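Category: News & Announcements | Global Health
2 min read

Temwood Health Fund Opens New Round of Support for Rural Midwives

TRORNILTHORPE - The Temwood Health Fund is delighted to announce that applications are now open for its next round of training grants, which will help midwives and community nurses in rural districts continue their studies close to the families they serve. The round closes in January, and 163 places are available across eight districts.

"We have had so many letters from midwives who love their work and simply want the chance to do more of it, and to do it well," said Khadija Bennani, director of the fund. "It is a real joy to be able to write back and say yes to more of them this year."
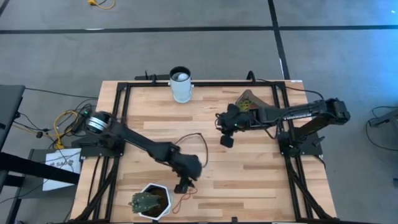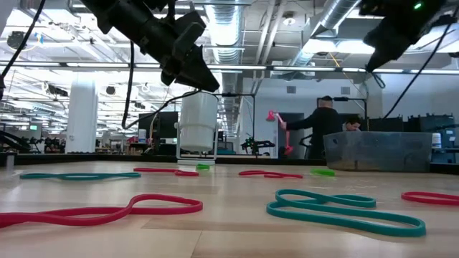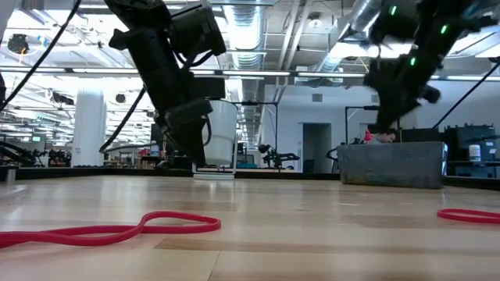 How the Grants Work

Each grant covers tuition, travel and a modest living allowance for three terms of study. Grant holders will also be paired with an experienced mentor through our good friends at Jernmont, whose network now reaches 600 clinics - many of them a long day's drive from the nearest hospital.

Applications may be sent by mail or handed in at any partner clinic. Questions are always welcome, and Kenza El Khatib in our grants office will be glad to answer them.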